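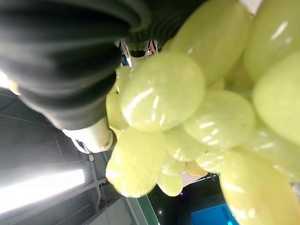 Skullcombe Community Table: Second Progress Report
Submitted to the Akport Fund, October 1, 2018
Prepared by Candela Iglesias, project lead

This report covers the months since our April update. Your grant pays for the weekday lunch club, the fruit share and the kitchen refit at the Skullcombe hall.

Lunch club. We are open four days a week, one more than in the spring. Membership stands at 88 people. Most come on their own, and a good number stay afterward for cards or to use the phone. We dropped the second sitting in the summer because it ran into school pickup and the kitchen could not keep up. It has not been missed. The menu is still soup, a hot main and fruit. Members asked for less pasta, and we have cut it to once a week.

Fruit share. Households pay a small fee and collect a bag on the way home. We now have 40 households signed up. Grapes and pears go first, bananas are often left over, and we have stopped ordering plums until next year. Two deliveries from Womano arrived late and one was short. They have credited us for the short one. We have asked for an earlier drop-off and are waiting for an answer.

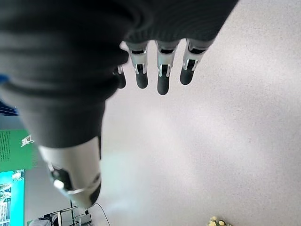 Reading time: 2 minutes

Kitchen refit. The new sink and counters are in. The oven from Mikuš was delivered with the wrong door and had to go back, so we cooked on the old range for most of August. The replacement works well. The electrician still has to move one outlet near the serving hatch, and the final inspection is booked for after that.

Staffing. Our second cook left in July for a full-time job. We filled the post in three weeks. Training in food safety is complete for 19 helpers, and a refresher will be held in the winter.

Budget. We have spent 85 percent of the equipment line and expect to use the rest on shelving and a second fridge. Food costs are slightly over plan, mainly dairy. Van costs are under. We would like to move the unspent van money to food and will send the request form separately.

Next period. We plan to try a Saturday lunch once a month, starting after the inspection. Transport is still a problem for members on the hill road, where the bus was cut. We are talking to the church about sharing its minibus and will report back on the cost.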